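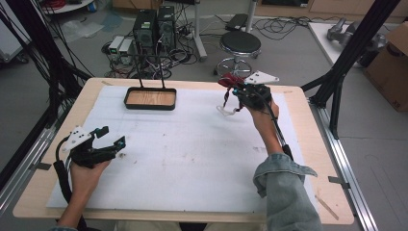 Bench 2, a gripper in each hand, tray at the back of the board.

Thread: What has the new set-up changed on your shift?
Last updated: April, 16:40

benchhand_mo
Starting this because the canteen version of the argument goes round in circles and half the people in it are on the other shift. For anyone reading from outside, we're at Harnex, small parts and trays. Since the winter some of us have spent part of the shift doing tray handling with the hand-held grippers instead of with our fingers, and the recordings go to train the arms. The project is called Lirance on the paperwork. I'd like to know what it has changed for you, good or bad. Please keep it to the work.

tallow_and_twine
My wrists. I was on hand packing before and my fingers were the problem, so now it's moved up the arm. The grip itself is fine for the first hour. After that I notice the weight, and I notice the cable when I reach across to the far side. I asked for a shorter stint and got it, so no complaint about the supervisor.

Rennick
It changed my pace. On the line you get a rhythm and your head goes elsewhere. With the grippers every pick is a separate job and if I fumble the tray I do it again. Target is 300 good picks a shift and I can hit it, but I go home more tired than I did after packing.

dlowry_nights
The part that bothers me is what it's for. We're teaching the thing that does our job. I know the meeting said no posts go this year. This year is a short time.

benchhand_mo
That's fair and I don't have an answer to it. The letter says no posts go this year and anyone moved off packing keeps their grade. It says nothing after that.

Rennick
dlowry, packing has been losing people since before any of this. When I started there were 8 of us on the tray side and it was 5 by last summer, with no arms anywhere near the place. They just didn't replace leavers.

dlowry_nights
Which makes it easier for them not to replace the next one. I don't see how that helps your case.

Rennick
I'm not making a case. I'm saying the grippers didn't do it.

AmparoE
Amparo Espinoza here, I look after the bench rota on days. Two things I can answer. Stints on the grippers are now an hour at most and then you swap to inspection or labels. If you're being asked to do longer, tell me, it shouldn't be happening. And the work counts towards the same skills record as machine setting, so ask for it to be signed off. Several people haven't and they are missing out on the pay step.

tallow_and_twine
Didn't know about the skills record. Does it go back to when we started or only from now?

AmparoE
From when you started, as long as the bench sheet has your initials on it.

quill77
I'm going to disagree with most of this. I was at Skundodell before, where they put the arms in first and asked the floor afterwards. We spent a year clearing jams for a machine that had been set up by people who had never packed a tray. At least here the way of picking up a tray comes from somebody who does it. The wire handle is a good case. If you take it square on it swings, so you come in from the side and close slowly. Anybody on trays knows that, and it's in the recordings now.

dlowry_nights
And once it's in the recordings they've got it and you haven't been paid for it.

quill77
I've been paid for the shift. But I take the point, and I'd like the union to raise it. Quintero pay an allowance on top of the hourly rate for demonstration work, or so my cousin tells me. We get the ordinary rate.

benchhand_mo
Has anyone seen that Quintero allowance in writing? If it exists we should take it to the next reps' meeting.

quill77
I'll ask him for a copy.

Ferrybridge_Lin
Different point. The job is lonelier. On packing you're across from someone and you talk. At the bench you're watching your hands, and if you turn round to chat you spoil the pick. My first week I hardly spoke before break. It has got better since the two benches started taking break together, but new starters should be told.

Rennick
Agree with that one completely.

tallow_and_twine
Same. Also can we have the board changed more often? It marks easily, and I'd like a clean one at the start of a run.

AmparoE
There are spare boards in the stores. Ask at the hatch and put bench 2 on the slip. I'll bring up the talking and breaks with the shift leads, and benchhand_mo, send me the Quintero paper if it turns up.

dlowry_nights
Put me down to come to the reps' meeting. I'm on nights until the end of April but I can stay on after.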